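I own too many T-shirts, and I know it. When I moved into my little place in Osdale I had 100 of them crammed into 2 drawers, and every morning I'd dig like a dog in a flower bed. So this spring I gave the drawers up for baskets – cheap plastic ones with holes in the sides, from the Iston market – and I have become a bit of a bore about it. Fold, stack, basket, done!

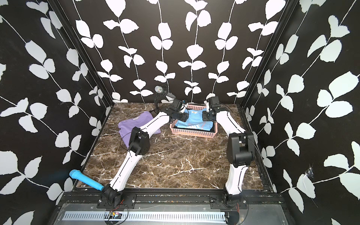
Baskets are fine until you want the shirt on the bottom, wrote one reader from Prulport, who has gone back to hangers and says she'll never fold a sleeve again. Fair enough. I get around it by keeping each basket shallow, just a few shirts deep, and by giving myself a big clear surface to sort on before anything goes in. 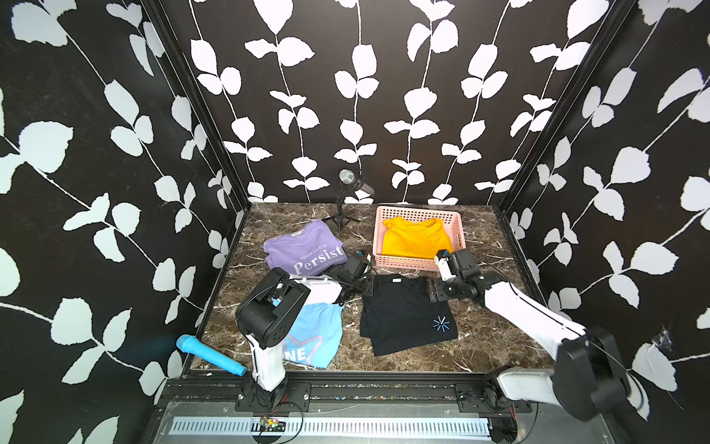 My sorting rule is embarrassingly simple: color first, slogans second. Plain dark shirts are for work and the bright ones are for weekends (I'm a sucker for a good yellow). The trick is folding so you can still read the front, the way the lavender one shows its whole NEVER GIVE UP pep talk, right down to GO FORWARD TO DREAM. I could use that at six in the morning – more than coffee, some days. In May I'm starting on the sweaters.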